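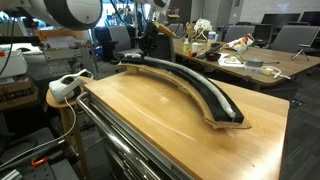
Unit 4: Notes from the visit to the Hopkin lab at Welura

Please read these notes before the tutorial in November. They cover the demonstration only. The safety talk is in a separate handout.

The task we were shown is named "soft line in a curved channel". A flexible white piece has to lie in a black channel which is bent in an arc. For a person this is easy work. For a robot it is difficult, for the reason that the piece changes its shape each time it is touched. With a steel rod, the robot can know the position of the whole part from one end. With a soft line it knows only the place where it holds.

Our host, Emlyn Humphreys, divided the work into grasp, follow, press and release. He asked us to pay most attention to the second step. The gripper must stay near to the line and turn with the curve, and the wrist must turn also. If the wrist is late, the line is pulled to the inner side of the arc.
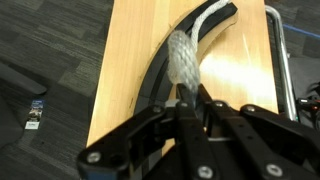 Figure 2. The two fingers and the white rope at the curved channel, wrist camera.

The wrist camera gives a close view, but the fingers hide a part of the line. This is why a second view from farther away is useful. In your report, write which of the two views you would trust for each step.

The group has recorded 2,576 attempts with different soft pieces. Of these, 224 were kept apart for testing and never used in training. Remember this from lecture 4: if you test on the same data, the result says very little.

The channel is fixed on a cardboard arc. Cardboard is cheap and you can cut a new curve in a few minutes, so the group can change the radius often. The colour of the channel is also a choice, as white on black is easy to find in the image.

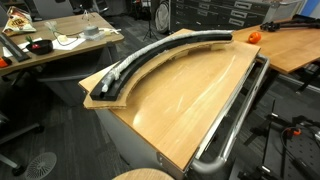

Stindach asked whether a robot trained on one curve would manage a tighter one, and added that in the Kavthorpe exercise our own program failed as soon as we changed the radius. Please prepare half a page on this question. Use your Kavthorpe results, also if they were bad.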